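Sketitz parts trays, two months in: the orange ones and the steel one
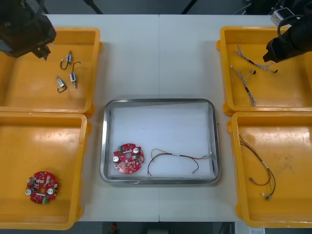 I do small electronics repair and a bit of kit building out of my back room, and for years my idea of parts storage was whatever lid was nearest. Yogurt lids, the lid off a cookie tin, one very sad saucer. Then in June I finally ordered the Sketitz sorting trays, the orange plastic ones, plus their stainless tray with the rounded corners, and I've been meaning to write them up ever since. I paid for them myself, so you're getting a regular customer's opinion here!

The way I like to work is two orange trays on the left, two on the right, and the steel one in the middle. Anything waiting its turn sits in the orange ones and whatever I'm dealing with at the moment goes in the steel. So I might have a few of those tiny silver cylinder parts with the black leads in one corner, a round red board in another, and then a second board and its wiring harness in the middle on the liner. It sounds fussy written down. It takes about as much thought as setting out plates once you've done it twice.

First the color, because people ask. It's a loud orange that leans yellow depending on the light, and I bought it thinking I'd hate it. I don't! Black wire shows up on it beautifully. Silver parts show up too. If you've ever spent twenty minutes patting a gray bench mat looking for a gray washer you'll understand why I've come around. Red boards are fine on it, though brown wire is a little less obvious in the evening with just the one lamp going. Copper offcuts disappear completely, so sweep those up as you go.

The rims are my favorite part of the plastic trays. They're high enough that a part with a springy lead stays put when you slide the whole tray across the table, and I slide mine constantly. Motors with their leads attached are the worst for this - you set one down and the wire kicks it over onto its side and off it rolls. In these it rolls as far as the rim. My old saucer used to fling them.

Now the bad news, which is the floor of the tray. It scuffs. Mine had marks on them inside of two weeks and I'm not rough with my things. Boards have little solder points on the back and if you drag one instead of lifting it you'll leave a trail. I tried dish soap, then a melamine sponge (don't, it leaves a dull patch that looks worse than the scratch), and then I gave up and decided they were work trays. It doesn't hurt how they function at all. But the listing says "wipe-clean finish" and I would like a word with whoever wrote that. Dust wipes off. Flux wipes off if you catch it early. Scuffs are there for good.

The steel tray is a different animal and honestly the one I'd rescue from a fire. Nice smooth rim, no sharp seam underneath, and enough weight that it doesn't skate around when you set something in it. It's shiny though. Very shiny. With a lamp straight overhead I was getting glare right in the eyes off the rim, and the bare bottom was no better, so I started putting a white liner in. I use plain sheets cut to fit, and I change them when they get grubby. A liner also quiets the thing down - dropping a screw into bare steel at eleven at night will get you a comment from the next room.

One thing to watch with the liner is that small bits like to creep underneath at the edges. Lift it and look before you throw it out. I lost a terminal for most of a Saturday that way and had already started pricing a new one.

Please don't power up a board while it's sitting in a steel tray, liner or no liner. Paper slips and then you've got bare metal under your solder joints. I lift mine out onto a proper mat for any testing. And neither of these trays claims to be anti-static, so if you handle parts that care about that, this isn't the set for you and you should be looking at something made for the job.

I did try two others before settling. The Teltdale trays are cheaper and come in a nice dark blue, but the plastic flexes when you pick one up by the corner, and everything inside slides to the low side in a heap. I gave them to my sister for beads and she's thrilled with them. The Bucur divided box is well made, no complaints about the build, only I found the compartments too small for a whole board, so I'd end up with the board sitting on top of the dividers like a hat. Good for screws. I kept it for screws.

My friend Ankica Begović swears by the deep Skungate bins and we have argued over this more than any two adults should. Her point is that you can stack them full, and she's right, you can. Mine is that I want to see everything from my chair without leaning over and peering into a bucket. If you've got a shelf and no table, go her way. I've got the table, a big white one, and there's room on it for the whole spread with my elbows to spare.

Speaking of stacking, the orange trays do nest when they're empty, and they come apart again without that awful suction thing. The steel one won't nest with them. I just stand it on its side behind the solder reel and it hasn't fallen over yet.

A few smaller gripes while I'm at it. There's no place for a label, and tape peels off the outside of the rim after a couple of weeks. I've gone to writing on a scrap of paper and tucking it in the tray with the parts. The set also ships in far too much plastic wrap, and the steel tray came with a sticker right in the middle of the bottom that took me 180 seconds with a hair dryer to soften and then a good deal longer to scrape. Lighter fluid got the last of it.

Would I buy them again? The steel one tomorrow, no hesitation. The orange ones yes, though I'd wait for a sale, and I'd buy all four at once like I did, because with fewer you end up mixing jobs in one tray and then you're back to the cookie tin. Four stars for the plastic, five for the steel. If Sketitz ever puts a label slot on the front edge I'll come back and bump the score up.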